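Kitchen bench notebook, Tandov workshop
April 2019
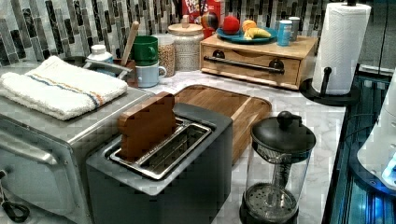

I have been meaning to sit down and write up the counter for a good while, and now that the kettle is on and the building is quiet I am going to do it properly, with apologies to whoever has to read my handwriting once this gets typed up. The short version is that we have too much on it. The long version is the rest of this entry.

When we set up the practice kitchen for the Civik course, the idea was a counter that felt like somebody's home on an ordinary morning, because the people who come to us are going back to ordinary kitchens and an empty showroom does them no good at all. I still believe in that. But things creep in (I am as guilty as anyone, I brought half the dishes from my own cupboard), and by now the counter has its toaster, its toaster oven, its French press, the cutting board, dishes, containers and food all elbowing each other for the same stretch of marble pattern.

Justinas Rimkutė and I talked it over for most of a lunch. Justinas would take the toaster oven out altogether and put it on the side table, since it eats up so much of the left end. I went back and forth on this. It is a big silver lump, I grant you, but the flat top is the best shelf we have, and the folded towel with the blue and orange stripes lives up there very happily. People reach for it without having to think. If the oven goes, I would want a hook or a rail for the towel first, and then we are drilling near the mosaic tile, and I have strong feelings about that backsplash. It took us forever to agree on those narrow strips, and I love them!

So the oven stays for now. What I would like to try instead:

Move the cutting board out from behind the toaster. It is a nice board, brown with the pale strip running across, and nobody can slide it out without bumping something. I would stand it at the far right, or lay it flat in front if there is room.

Keep the dark gray toaster where it is. The toy bread has been a good purchase, by the way. A thick slice standing up in the slot is easy to get hold of, and we have no crumbs to shake out at the end of the day. I would still like a second kind, thinner, for the people who are ready for it. Mertens had a set in their catalog and I will look up the price again.

Leave the French press near the toaster but give it some elbow room. I know there was a vote for swapping it for a plain coffee pot. I would be sorry to see it go, partly because with the clear sides you can follow the plunger all the way down, and that makes it a lovely thing to teach with. We do need to remember to unscrew the filter and rinse the little spring edge when we have used real grounds. I found old coffee in there in November and it was not a pleasant discovery.

On money, there is 40 left in the small things budget after the dish rack, so the bread set will probably fit and a rail probably will not. I have asked Trondenum whether they have any offcuts of rail they would part with.

Next time I am in I will clear everything off, wipe down, and put things back one at a time in the order we use them for the breakfast session. I want to give myself 20 minutes for it and stop when the time is up, otherwise I will be there until supper rearranging bowls. Justinas, if you get in before me, please leave the dishes alone until I have had my go, and tell me what you think about the board.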